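Shiuli Wijesinghe
20 May 2023

Right. I said if the garage sorting went past lunch I would start posting about it, and it is now past lunch, so you all have to live with the consequences. Thread.

Background for the new people: we are moving out of the house on Tollwood in June. The new place has no garage. The old place has a garage that has been saying yes to things for 11 years.

Chaminda's system, which he presented to me over breakfast with a pen in his hand, is four piles. Keep, donate, trash, discuss. By ten o'clock everything was in discuss.

I would like it on the record that a bread machine does not need discussing. It's a Brurnero. It made one loaf. We ate that loaf standing up, in silence, and put the machine on a shelf.

Chaminda says the loaf was fine. Chaminda has put the bread machine back in discuss.

Found a box labeled CABLES (GOOD). There is also a box labeled CABLES. I opened both. I could not tell you what separates them, spiritually or otherwise.

A 3000 piece puzzle of a harbor, still in the shrink wrap, from my aunt. She asks how it's going every December. I have told her we're working on the sky.

Update on the sky: it's going to the donation center on Florken Street.

OK, a word about bins. I have strong views on bins and a captive audience.
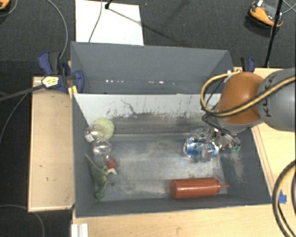

Every house has one bin that is the last bin. You sort the tools, you sort the paint, you sort the holiday lights, and whatever fits no category gets laid to rest in the last bin. It doesn't get a label because the label would have to be a paragraph. What, for instance, is the family name for a green dinosaur and a reddish-orange squeeze bottle? Are they toys? Are they condiments? Write it on masking tape for me, I'll wait.

My mother's last bin was a drawer. My grandmother's was a cookie tin, and if you were expecting cookies you learned something about life. I come from a long line of women with one container they don't want to talk about.

Dinosaurs are the hard one, by the way. You can donate a blender without flinching. Try putting a dinosaur in the donate pile. It lies there on its side with its little limbs out and suddenly you're a monster.

Someone asked about squeeze bottles. Keep one. You'll want it for pancake batter twice a year and feel like a professional both times. If you have more than one, you're running a diner and should look into permits.

And someone else says to buy nice matching bins first, then sort. No. That is how you end up with nice matching bins full of garbage. Ask me how many I bought in 2019. Don't ask Chaminda, he has the receipt.

He does have the receipt. It was in CABLES (GOOD). It was for $102.

Scuffed bins are better anyway. A bin that's already scratched up on the inside has seen some things and won't judge you. I get nervous putting a greasy bike chain in a new one.

Mrs. Chowdhury from next door came by to see how it was going, looked in the open garage for a long moment, and said "well, you have the weather for it." Then she went home and came back with a fan. Best neighbor on the block. She left with the bread machine.

I want to be clear that I did not discuss it.

Three o'clock. Chaminda has found his old tennis racket and is out in the driveway doing slow serves with no ball. I'm told this is part of the sorting.

My phone says I have 1274 unread emails, and for the first time in my life that sounds restful.

Current standings: keep is large, trash is respectable, donate fills the trunk and most of the back seat. Discuss is down to a lamp, the racket and a fondue set that we each believe belongs to the other.

He just asked where the bread machine went.

I said "which one."

Taking the donate load to Florken Street before they close. If you want a harbor, you have almost half an hour to message me.

Nobody wanted the harbor. Ordering noodles. We start on the hall closet tomorrow and I already know there are more cables in there.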